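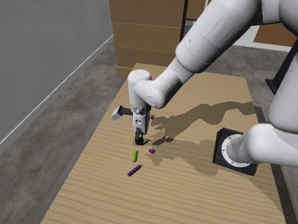 March 15, 2021. Casting notes, silver, batch for the Camargo rings. I still don't believe the supplier's claim that the new investment powder from Flidura "eliminates porosity." Eleven years of pouring silver and I have yet to meet a powder that eliminates anything except money. Still, Gerardo wants it tested before we reorder, so we test it. Bench for this run is the plain one, tan wood with the fine straight grain, the same sort of top as the table under the white arm. Grain that fine shows every scrap of sprue wax, so brush it down between trees.

Setup:

- two flasks, same size, one old powder and one Flidura
- 14 rings per tree, all from the same Camargo rubber mold
- same wax, same silver, no scrap added to either
- burnout on the usual schedule, both flasks in the kiln together

Gerardo Magbanua mixed both lots and I did the pouring. He wanted to vacuum the Flidura longer, as the leaflet says. I said no. If it needs special treatment to beat the old stuff then the leaflet should say so on the front, and anyway we'd be testing the pump. We argued a bit and kept the times equal. He has asked me to write down that he disagreed. Written down.

**Results so far**

Old powder: two rings with pits on the inside of the shank, one with a fin along the shoulder. The rest fine after pickling. Normal for this mold, which has a thick-to-thin spot under the bezel that we keep meaning to fix.

Flidura: one ring with pits, same place. One didn't fill at the prong tips. The skin is smoother, I'll give it that, and it broke out of the flask easier. Gerardo calls this a win. I call it one ring's difference on two trees, and I could get that by sneezing near the kiln.

Cut one good-looking ring from each tree straight through the shank and polished the faces. Under the loupe both have small holes in the thick part. They're not open to the surface, so a customer would never see them, but a sizing job might. "Eliminates" is the wrong word.

The Trurkgate people quote a trial of 3,309 castings with the same powder and "almost no rejects." Asked them what counts as a reject. No answer yet. If they only look at the outside, I can get almost no rejects too.

**Cost**

Flidura wants a minimum order of 100 bags. We have no dry place for that many, and powder that's been sitting in our back hall since October sets up lumpy (see the mess with the pendant tree). I'd want a smaller lot or nothing.

**Still to do**

- Repeat with the longer vacuum on *both* powders. Gerardo gets his way, but fairly.
- Try a heavier piece. The Stekthorpe signet is a good one, all that metal in the face.
- Swap which flask sits at the back of the kiln. I forgot to note it this time. I think the Flidura was in back, which is the hotter side, so the prong tips may be a wax problem. Don't quote me.
- Thermocouple reads high again – check it against the spare before the next burnout.
- Fix the bezel on the Camargo master. The new sprue can go in from the shoulder.

Cut rings are in the tin on the shelf over the pickle pot, scratched O and F on the inside. Please don't melt them.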